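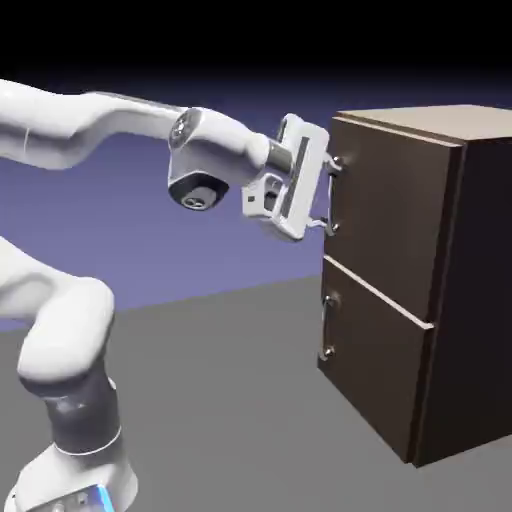 4 min read

Drawer tips from the Titen club bench

Every April our after-school robotics club gets to the drawer unit, and every April I end up answering the same questions from parents over the tea urn. So I've written down what the students have learned about handles, drawers and grippers, partly for new members and partly for anyone at home with a chest of drawers that sulks. It's surprising how much of it carries over!

We do all the early work in simulation, with a white arm and a plain brown two-drawer cabinet, and the team entry for the Merkska Cup (we call ours Wanetti, after a very patient goat) is built on top of that.

1. Look at which way the handle runs. On our cabinet the handles are upright bars, each held on by two round knobs. The students like to set the fingers one high and one low so they straddle the bar, but do try turning the wrist a quarter turn as well and pinching it from the sides. Write down both results before you pick a favourite.

2. Pull straight out. A drawer tugged at an angle wants to bind on its runners, and that's as true of your kitchen as it is of our model. When the handle is mounted off to one side, as ours are, go slower still. At home, a rub of candle wax along a wooden runner does wonders.

3. Start with the top drawer and leave the lower one alone until the first is behaving. Renata Zieliński, who mentors the older group, has them save 14 clean pulls in a row before they move on - there is grumbling, and there are biscuits.

4. Check the view between the fingers. From close in, two broad fingers can take up nearly everything you see and leave you a narrow slot to judge by, so have a second view from the side open while you line things up.
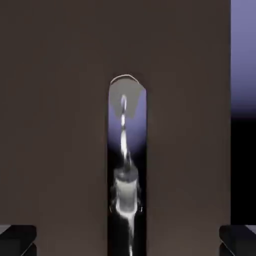 5. Keep your file names dull. Drawer, date, initials, and what you changed. Last year's group saved run 1252 as "final final Jabłońska bench" and we lost a whole afternoon to it.

6. Change one thing at a time. If you alter the grip force and the approach speed together, you won't know which one to thank. Pencil and paper beside the keyboard is still the best way I know to keep track, and the notebooks live on the shelf by the door.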